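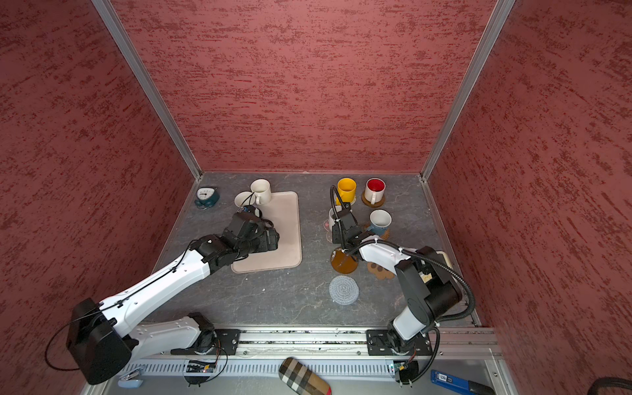
3. Collecting Demonstrations for the Mug and Coaster Task

3.1 Why mugs

We wanted a task that anyone could understand in five seconds and that would still keep two arms busy. Moving mugs between a tray and a set of coasters turned out to be a wonderful fit. Every mug has a handle that can point anywhere, a rim that gives the fingers something to pinch, and enough weight to swing if the grip is off center. Coasters are thin, come in all shapes, and slide when touched. A person at the controls has to make dozens of small choices in a single run, and those choices are what we hope to capture.

All demonstrations were recorded in the Potbridge cell, a three-sided enclosure with two arms bolted to one rail. The operator moves a pair of small leader arms by hand, and the Daltis control software passes the joint angles to the arms in the cell. We also tried pushing the arms around directly, with the motors relaxed. That was great fun and easy to learn, but the operator's hands kept getting into the camera views, so we kept it for warm-up sessions only.

3.2 Instructions to operators

Six operators took part. Each was given a single sentence describing the goal and then left to find a way of doing it. We did not tell them which arm to use for which mug, or in what order to work. Greenberg's earlier protocol asked for a fixed order and fixed grasp points, and the runs it produced were clean but very much alike. Ours are messier, and we think far more useful!

A run could go in either direction: from the tray out to the coasters, or from the coasters back to the tray. Operators were asked to keep going after a slip if they could do so safely. Many of the nicest moments in the data are recoveries – a handle missed, a short pause, a second try from a slightly different angle.
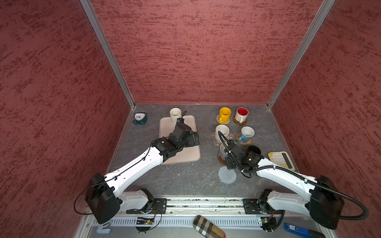 Vol. 9, p. 486

We collected 2768 demonstrations in this way. A run ended when the operator pressed a foot pedal, and the operator then marked it as complete, partial or failed. Partial runs stayed in the training set with their label attached. Failed runs were stored separately and used only to train the success detector described in Section 5.

Between runs the objects were put out again by hand. We changed the tray, the choice of coasters and the starting layout, and left the lighting and the walls alone. A few objects with no part in the task stayed in the cell as well, so that the policy would have to learn to leave them where they were.

3.3 What the wrist view adds

The fixed view shows where everything is, but a gripper often hides the very mug it is reaching for. A small camera near the gripper fills in much of what is lost. It sees the curve of a handle close up, the edge of a coaster, and the gap between the fingers in the last moments of an approach. 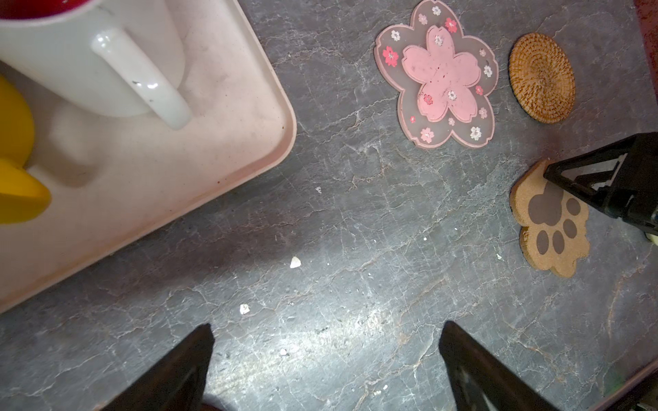 Figure 3. Wrist camera view, with part of the tray at upper left and three coasters of different shapes and materials.

Operators saw both views on one monitor during recording. At first we offered the fixed view alone, and people tended to stop high above a mug and come down in nervous little steps. With the wrist view beside it they moved in one smooth curve, and we could see the change within a morning. The policy gets the same pair of views, so it never has to copy a decision that was based on something it cannot see.

One detail deserves a mention for anyone building a similar setup. The wrist stream lagged slightly behind the joint readings, and our first models closed their fingers too early as a result. Lining up the two streams by time stamp before training fixed it completely, and we now do this for every recording.

3.4 Working with both arms

The most exciting runs are the ones where the two arms share the work. Some operators split the table down the middle and hardly ever crossed it. Others parked one arm near the tray and let the other do the traveling. We kept both styles, and the policy learned both – a single trained model will sometimes pick one and sometimes the other, depending on the layout.
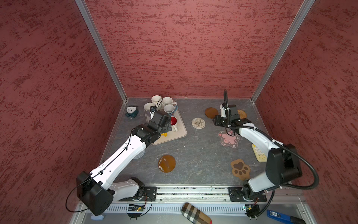
Tamsin Bellamy objected, on reading a draft of this section, that mixing styles so freely could leave the policy stuck between two plans, and she suggested sorting the runs by style before training. Gus Tillman shared the worry and asked for a comparison. We ran it on the Stellen baseline, training once on the full set and once on the sorted runs. The sorted version hesitated less at the start of a run but recovered poorly when a mug was bumped out of place. The full set is used for all results in Section 4, and the sorted runs are listed in the appendix.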